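Hatmont Robotics Notes
Home | Guides | Planning | Perception | Tools | Archive | Contact
Print this page | E-mail this page

Setting up a pick-and-place task with a shared kitchen model

By Fidelina Villca

In this guide we go from a bare controller to an arm that can move small items between a counter and a dishwasher rack. You need a working arm driver, at least one calibrated fixed camera, and Karna, our task runner. The steps were written for a Franka arm but very little in them depends on the model.

Read the whole page once before you start. Step 3 asks for files you make in step 1.

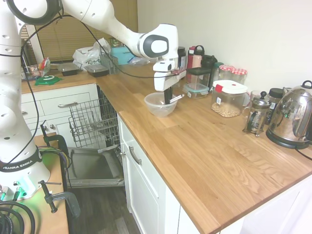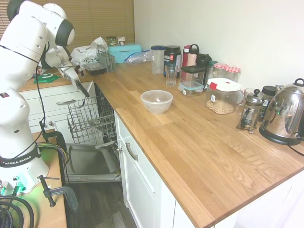

The counter from the window side to the kettle, with the dishwasher open.
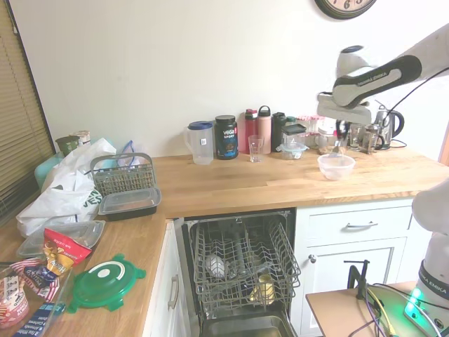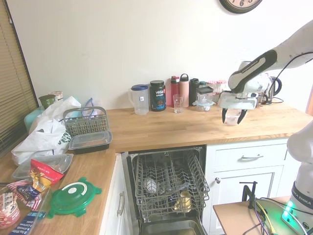

Step 1. Fix your frames

Pick one world frame and stick to it. We put ours at the center of the robot base, with z up and x pointing out over the counter. Everything else is stored relative to it: cameras, counter top, dishwasher, racks.

Clamp the base table before you calibrate. If the table moves by even a little, every camera transform is wrong and you will waste an afternoon looking for a bug in the planner. After clamping, put a strip of tape on the floor along each table leg so you can check it later.

Calibrate each camera against the base with a board held in the gripper. Move the arm to a spread of poses, including some low ones near the rack and some with the wrist turned well to each side. Save the result under frames/ with the name of the camera. If you have two arms, calibrate each arm to each camera, then compare the base-to-base transform you get through the first camera with the one you get through the second. They should agree to within 7 mm. Ours did not the first time. Zsolt Balogh found that one camera was still running at its old resolution, so the intrinsics did not match.

Step 2. Build the collision model

Use boxes. It is tempting to load a full scan of the room, but planning gets slow and small holes in the mesh cause odd failures. A kitchen corner can be covered with these:

counter_main
counter_return
wall_back
window_side
dw_door
dw_rack_upper
dw_rack_lower
base_table

Pad the walls and counters by 2 cm. Do not pad the racks by the same amount or the planner will never find a way in. We leave the racks unpadded and slow the arm down inside them.

The dishwasher door and racks are movable, so they need a state as well as a pose. In Karna you write this as a slot:

slot dw_door: closed, open
slot dw_rack_upper: in, out
slot dw_rack_lower: in, out

At the start of each run the task reads the slots from a config file. Reading them from the camera is possible and there is a separate guide for it, but get the task working with fixed values first.

Step 3. Separate things you move from things you avoid

Most of what stands on a kitchen counter is never going to be picked up. Jars, bottles and the kettle only matter as obstacles. Put them in the avoid list and let the depth camera turn them into one height map over the counter. You do not need a label for each one.

Things you want to move go in the handle list, and each needs three entries: a detector name, a grasp set and a release height. Keep this list short. Start with a bowl, a cup and a spoon.

Clear plastic and glass are the hard cases. Depth cameras often see straight through them and return the counter behind. For those, turn on mask_fill, which takes the outline from the color image and fills it with a fixed height from the handle list. The result is crude, but it keeps the arm from planning a path through a bowl.

Step 4. Write the grasps

A cup can be pinched from above with one finger inside the rim, or across the body if it is narrow enough for the fingers. List both and give the one you prefer the lower cost. For a spoon resting in a bowl, grasp the handle where it sticks out past the rim, and set the approach direction along the handle. A straight vertical approach works only when the handle stands fairly steep.

Set the grip force per object. Begin low and raise it until the object stops slipping during a slow lift. Hajnalka Fodor keeps the values in a plain text table next to the grasp files, and I would copy that habit.

Step 5. Plan, then check the plan

Run the planner with the arm disabled:

karna plan task.kt --dry

You should get a path for each leg of the task. Look at the elbow as well as the gripper. Over an L-shaped counter the gripper can be perfectly clear while the elbow swings toward the wall. If this happens, add a preferred joint pose for the reach over the corner. The planner treats it as a hint and may still leave it when it has to.

If no path is found, raise the sample limit. The default is 3,000, and that is too low for the lower rack. Before you raise it, check that the slots are right. A rack marked "in" when it is out gives the same error message.

Cables are not in the collision model. Limit the wrist joint so that it cannot wind a cable around the arm, and leave slack at the elbow.

Step 6. Run slowly

Start at a tenth of full speed with a hand on the stop button. Run one leg at a time:

karna run task.kt --leg approach
karna run task.kt --leg grasp
karna run task.kt --leg place

Between legs the arm holds still, and you can compare the gripper pose with the planned one. When all three legs work, remove the flag and run the task in full. Raise the speed only after that.

With two arms, give each a zone and let only one hold the shared zone at a time. The lock is set in zones.kt. It costs some time per cycle, and we think it is worth it.

Common errors

E697, stale transform. A camera has stopped publishing. Restart its node and check the cable.

Gripper closes on air. Usually a depth problem with a clear object. See mask_fill above.

Arm stops on contact when entering the rack. Lower the speed inside the rack zone first. If it still stops, measure the rack height again – ours has a setting that raises it at the sides.

The config files for this guide are in the Oakley folder of the tools archive. Corrections go to Sze-wing Tai.

This site uses cookies to remember your settings. Accept | Learn more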